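Packing lunch for the slow train

2020-12-16

So I've finally done the thing I've been threatening to do since July, which is stop buying lunch on the way to work. The café at Beaulieu station puts out a lovely egg roll and I'll miss it, but when I went back through my statements I'd handed them $272 in a single month and felt a bit ill.

My commute is the slow one. I get on before the sun's properly up, change at Bellis, and then it's another long stretch where the heating is either off or set to tropical. Whatever I pack sits under my seat for the whole trip and then in my desk drawer until I remember it (the office fridge is a lawless place and I'm not ready to talk about what happened to my yoghurt).

First week was a disaster. I made sandwiches the night before, tomato and all, and by lunchtime they were basically soup with crusts. Padmavathi from accounts took one look and told me to carry the tomato separately, which I'd honestly thought was something only very organised people did. She's right though! Bread in one bit of paper, wet things in another, put it all together at the desk. It takes a minute and I feel like I'm on a cooking show.

Second week I got cocky and cooked a giant pot of lentils. I like lentils. I did not like lentils by the fourth day. Now I cook one thing for two days at most and leave the rest of the week to leftovers, or boiled eggs, or the odd emergency tin of tuna that lives in the drawer.

What's worked best is a cold rice salad I half stole from Aravind's mum. Cooked rice, spread out on a tray so it cools fast, straight into the fridge, then in the morning I throw in chickpeas, a heap of mint, whatever crunchy veg is about and a handful of roasted peanuts. Dressing goes on at work. I used to put lemon juice over it the night before and the mint went a horrible khaki colour, so now I squeeze it on right before eating and it tastes like a completely different lunch.

Cost-wise I'm doing it for 11 dollars a week if I'm good, a bit more if I fall for the fancy cheese. I've bought from the café 3 times since I started, all on mornings when it was bucketing down and I needed a treat, and I refuse to feel bad about any of them.

The other surprise is that I take an actual break now. When I bought lunch I'd eat it walking back, crumbs all down my front. With a packed one I go and sit in the little park behind the Jultico building with my shoes off and read my book. Evanthia has started coming too, with her enormous thermos, and we've agreed not to discuss work until the lids are back on.

Next on my list is a decent soup that doesn't need heating. Tips very welcome in the comments.

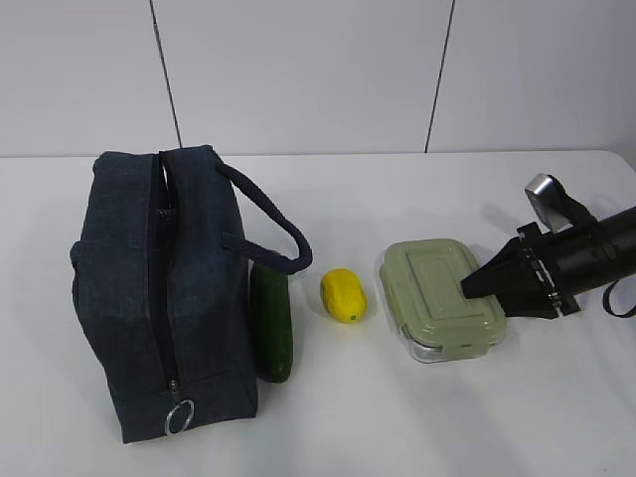

Can I dress the rice salad the night before if I leave out the mint?
You can, though the rice drinks up most of the dressing overnight, so keep a spoonful back and stir it through just before you eat.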